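Cutby Disassembly Project - Report 2: The Week the Grip Slipped

17 shares | 2 comments

We had such high hopes going into our second round of trials with Cutby (our name for the whole setup), and for a good while things went really nicely. The job was to open up old desktop computers and take out the parts worth saving. Out of 19 trials, 10 went fine - and then came the one we're writing about, when the blade tool turned sideways in the fingers during a pry and scraped across a Dell board before anyone reached the stop button.
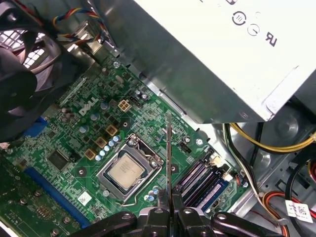

Why didn't the arm stop on its own? The force limit had been left at the setting from our September tests, which was far too high for prying.

We felt pretty awful about it, I'll admit, and spent the next afternoon going back through the Illereo log line by line. The wrist force climbed for two full seconds with no warning at all. We've now lowered the limit, added a check at startup, and agreed that one of us keeps a hand on the stop button for every single run. The tool handle still needs a better shape, and we'd love ideas!

© Cutby Student Team | Contact | Back to top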